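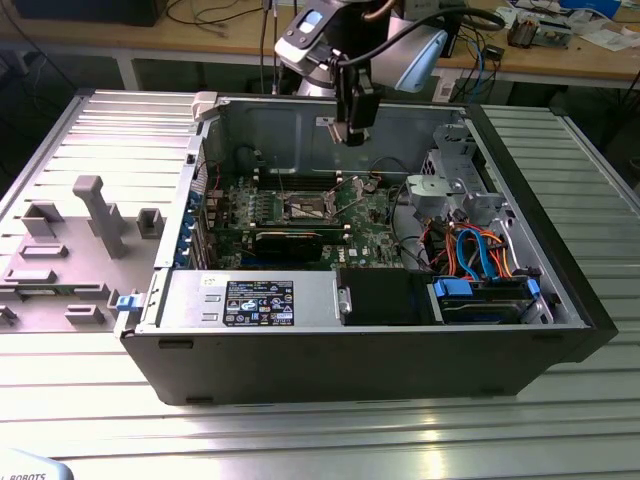

Subject: Re: Clestine trial kit - worth the money for PC teardown?
Date: 2021-10-03

> We have the Clestine kit on quote from Furnival and need to decide before January. Does the small gripper reach into a full tower, or only open trays? And is the Skultia software usable without the paid support plan?

Reach first. With the case on its side and the panel off, the gripper points straight down into the chassis and the wrist stays above the case walls. Memory modules are fine. The drive carriers are fine if you approach from above and keep the wrist vertical. Cables are the weak point - the planner treats them as free space, so route your paths around any SATA bundle by hand.

Settings we ended up with:

- approach height: 30 mm over the highest part
- grip force: level 7 for memory, 9 for blue plastic carriers
- speed: lowest preset inside the case, default outside

Dress the arm's own cable with some slack in the loop. Too short and it pulls on the wrist at full rotation; the manual has one line on this, in the appendix.

On software: the base license covers teaching, playback and logging. Offline simulation needs the support plan. We ran 700 cycles without it and missed it only when changing case models. Zeltow sells a cheaper fixture plate with the same hole pattern, but check the stop blocks against your tower before ordering.

My view is to take the kit and skip the plan for the first year. Ask Furnival for spare fingertips in the quote - they are listed separately and the pads wear.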